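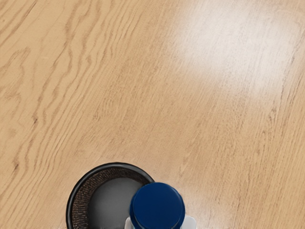

Yung-ching Chiang keeps telling me to price the gripper before I price the arm, and I keep nodding and then going right back to looking at arms, so I figured I'd better bring the whole thing here and let you folks set me straight.

Buying a first robot arm for packing desk sets: what am I forgetting in the budget?

Posted by Lizeth Villca, October 19, 2021

Hello everybody, and thank you in advance for reading, because I do go on. My sister and I run a little business called Lelline. We put together desk sets for offices: a mesh pen cup, some pens and markers, a notepad, a card with the company's name on it. In a good week we do 300 sets, and by Thursday neither of us can feel our thumbs. The part we'd love to hand off is the dullest one, which is picking up a pen and dropping it into the cup, over and over (and over!).

We've been trying the job out in a simulator first, with an arm, a table, a cup and a pen, and I've gotten more attached to it than I'd like to admit. Now we'd like to spend real money, carefully. I have a quote from Nirkura for an arm with a two-finger gripper and a quote from Teoh for the arm alone, and they're hard to compare. The Nirkura one lists "integration" as one line with no hours next to it. Teoh is cheaper, but it doesn't mention a stand or a camera or anybody coming out to set it up.

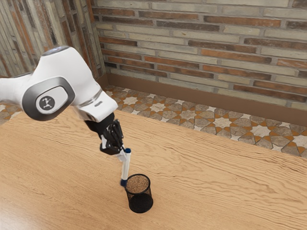 Simulated run: the gripper has the pen by its upper end, tip at the rim of the cup.

My questions, then. How much should I set aside on top of the arm itself? Is it foolish to buy used? And do I need one camera or more than one? We have a sturdy bench, a regular wall outlet, and a room that's a good size for two people and a kettle. We'd hope to be up and running before the holiday orders, but I'd take slow and right over fast and sorry.

Roxana Urrego

Oh, Lizeth, I felt that about the thumbs. We pack candles and it's the lids that do it to me!

Yung-ching is right, I'm afraid. Get out a sheet of paper and write the arm on the last line. Start with the parts: which pens, which markers, which cups, and how much they change from one supplier's batch to the next. Then the gripper and the fingers, and please budget for more than one set of fingers, since you'll want to try different pads. Then the stand or mounting plate, the camera and its bracket, a light you can control, cable guides, a stop button where both of you can reach it, and a safety review by somebody who does that for a living. Then training, for you and your sister both. After that comes shipping, which on our order was a nasty surprise, and only then the arm.

When we did our own sheet I ended up with 54 lines. A lot of them were small, but I'd rather have a small line on paper than a small bill in the mail.

On the camera, I'd plan for a view of the table and a view from up by the gripper. The one near the gripper is wonderful close in, but it only knows what's right below it. Look at how your tabletop behaves under light, too. A shiny patch on a bench can wash things out, and a roll of matte mat is a lot cheaper than a better camera. Put that on the sheet! 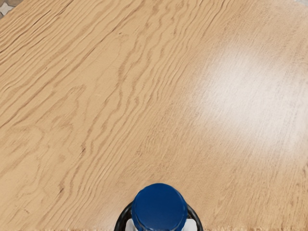 Looking down near the gripper, with the glare on the right side of the tabletop.

As for the quotes, write back to both and ask for the same list, in the same order, with hours. If Nirkura can't tell you how many hours are inside "integration," ask them to cap it. And ask Teoh who answers the phone after the sale. I'd also ask each of them to run your own cup and your own pens at their shop while you watch, for at least 100 tries, and to write down every miss. Bring the ugly cup, the one with the bent rim.

Used is fine for the stand and the bench. I would be slower about a used arm unless the seller will show it moving and hand over the service record and the controller with it. An arm without its controller is a very expensive coat rack.

Alcides Tello

Used is ok, we did it. Check the cables. Also you didn't say if the pens come to the arm in a tray or just loose on the table, that makes a big difference in price. A tray is cheap. Finding them loose is not.

Jericho Tolentino

Seconding Alcides on the tray, and I'd go a step further: figure out what happens on a bad day before you sign anything. Say the cup gets knocked over. Does the arm stop and call you, or does it carry on trying to drop markers into a cup that isn't standing up? Either you pay for a holder that keeps the cup in place, or you pay for software that notices. We bought a simple fixture from Mulden and I've never regretted it. Put both cases in your simulator while it costs you only an afternoon.
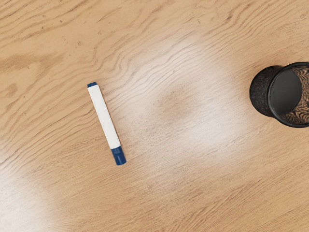

Lizeth Villca replied that she hadn't budgeted for a fixture at all, that she'd be asking Mulden for a price in the morning, and that the tray was going on the sheet tonight, along with the matte mat and a second set of fingers. She'll send both suppliers Roxana's list and post the answers when they come in.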